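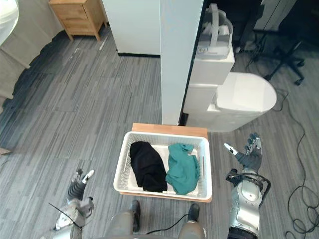 ## Separate basket for darks, or one for everything?

**heriberto_mamani:** My white plastic basket with the little holes has the black thing and the teal one side by side, and my sister swears the teal will suffer for it. I've had this basket since college and I'm fond of it, so be gentle! Do you all sort before the basket or at the washer?

**povikfan48:** Before, always! I keep 4 of them lined up in the hall - it sounds like a lot, but laundry morning goes so much faster, and my husband finally knows where socks go.

**torvik_jo:** Gently disagree, povikfan48. Dry clothes sitting together never hurt anything in my house. I'd wash teal with the darks on cold and spend the afternoon outside.

**povikfan48:** Cold, sure, but a brand new black shirt? I lost a lovely pillowcase that way in April.

**heriberto_mamani:** It's an old one, washed almost 200 times by now. In they go together, and I'll tell my sister tonight.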